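Progress report to the Ollport Fund, second period
Project: River level warnings for the Ene valley
Submitted 1/24/23 by the Veko Weather Office

1. Where we are now

In the first report we described how the old flood warning for the valley was working. There was one gauge at the upper bridge, it was read by hand, and the warning went out by telephone to the town hall. The grant pays for automatic gauges, for a forecast model that uses their readings, and for a new way of sending the message to people who live near the water.

All 7 gauges are now installed. Four of them send a reading every few minutes without problems. Two have a weak mobile signal and send their readings late, sometimes by more than an hour. The last one, at the Skeltance weir, was damaged by floating wood in the first high water and is back at the supplier for repair. We did not have to pay for this, but we lost the data from that storm at the weir, and this is a pity, as it was the largest rise of the season.

2. The forecast model

The model takes the rainfall forecast and the gauge readings and gives the expected level at the town bridge. For the slow winter floods it performs well. The time of the highest level was forecast correctly to within the hour in most events. For short, heavy showers it is still too late – the water from the side streams arrives before the model has noticed the rain. We think that the soil values for the eastern slopes are wrong, and we have started to calculate them again with the older rainfall records. The paper records are in good condition but the typing takes time.

3. Messages to residents

Almost 300 households have registered for the text message. We wrote to every address in the flood zone, and we also went to the lower streets in person, where many people do not like to register online. Several residents invited us into their kitchens and showed us how high the water came in past years. These marks were measured and added to the map. 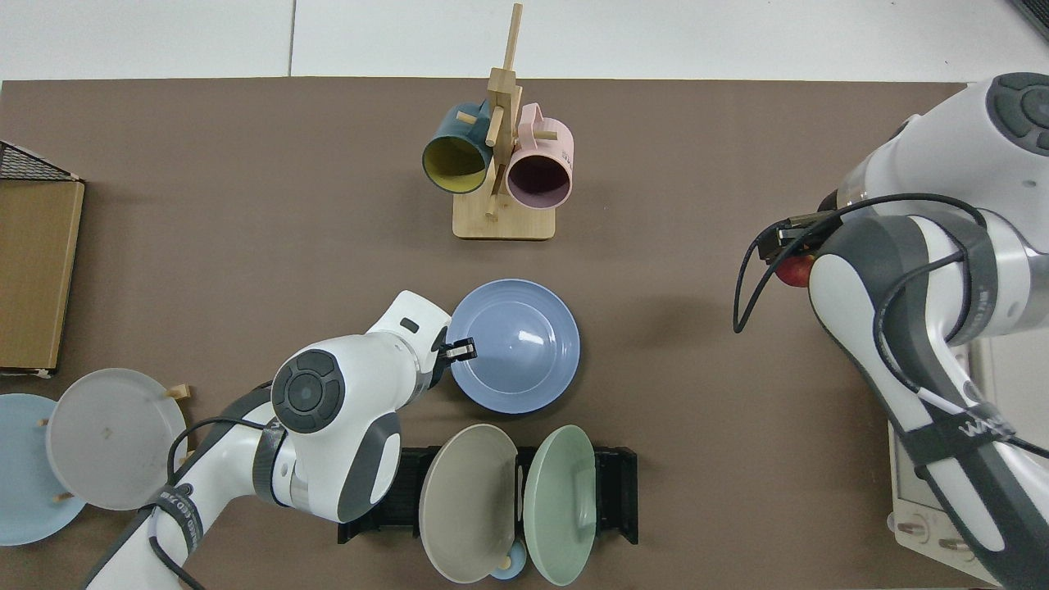 Yuto Tsuji wrote to us after the test message that it had reached him clearly, but that he did not know what "level 2" should mean for his house. He asked if the message could name the street where the water will come first, and he would prefer fewer messages with more in them. Other people answered in a similar way. We have therefore written the texts again, and each one now gives the expected time, the part of the valley, and one thing to do. The numbered levels stay in use between our office and the fire service.

4. Spending

Spending on equipment is slightly below the plan. Travel is above it, mainly for the repeated visits to the two gauges with weak signal. We ask for your permission to move the remaining equipment money to better antennas for these sites. The total amount of the grant does not change.

5. Next steps

– Install the repaired gauge at the weir, on a higher mounting.
– Finish the new soil values and run the past summer storms again.
– Send a second test message with the new texts.
– Train the duty staff of the fire service.

We expect to complete the work in June, before the season of heavy showers. If the gauge comes back late from the supplier, the training will be done first and the order of the other steps stays as it is. The table of all gauge readings can be sent to you on request.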